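How to practice an interrupted suture line without fooling yourself

Most suturing guides tell you to tie 100 knots a night until your hands know what to do. I have my doubts. I've seen people tie 2000 knots and get very quick at tying a bad one. If you are starting on closures, on a pad or in a simulator, try the steps below before you buy another box of thread.

What you need

A practice pad or simulator exercise with a straight wound in it, dark braided suture, a needle driver, forceps and scissors. Priltico sells a pad that holds up well enough. The Fitwood one costs more and I can't say why. Skip the kits that boast about 40 pieces. You will use four of them.

Step 1. Look at the wound before you touch it

Find both ends. Decide where the first stitch goes and where the last one goes. I was taught to start in the middle and keep halving the gaps, and for a long wound on a flat pad that's fine. For a short one I go from one end to the other and watch my spacing.

Step 2. Take the bite

Go in at a right angle to the surface and follow the curve of the needle. Come out the same distance from the edge on the far side. If the two distances differ, take it out and do it again. People hate this advice. They would sooner finish the row and call it practice.

Step 3. Lay the knot flat

First throw snug, second throw in the opposite direction, third to lock. The edges should meet and no more. Pulling harder does not make a better closure, whatever Lakmal Kumarasinghe says in his videos – and I like his videos. If the tissue puckers or turns white around the thread, you have overdone it.
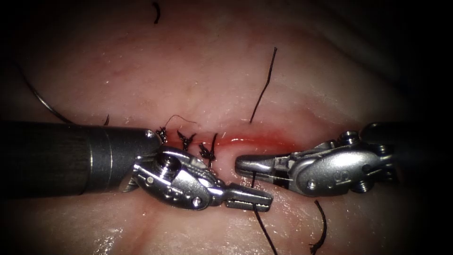

Spacing is where I stop believing the usual rules. Yordanov's old handout gives one fixed gap for everything, which is easy to teach and easy to mark. I'd sooner you compared each gap with the one before it. With three dark knots in a row on the left part of the cut and the red line still running on to the right, the ties you already have are your ruler for the next one. Look at the tails too. The middle knot has short, frayed ends sticking upward, and the one on the right has one tail up and one down. Frayed ends make me want to check the scissors. It may mean nothing, but a blunt pair chews braided thread and it takes a second to look.

Step 4. Keep track of the loose strand

Before you take the next bite, know where your spare thread is lying. A slack loop over the work is easy to catch in a new throw. Move it to one side first.

Step 5. Trim and test

Cut the tails short but leave enough to grip. On a pad, tug each knot with the forceps. If one slides, write down which one – it is usually the same one every time.

How long to practice

The Trandenov course asks for 60 minutes a session. I think that's too long for a beginner. My last good knot comes well before then, and after that I'm rehearsing mistakes. Stop when the spacing starts to drift, and keep the pad so you can compare it with your next one.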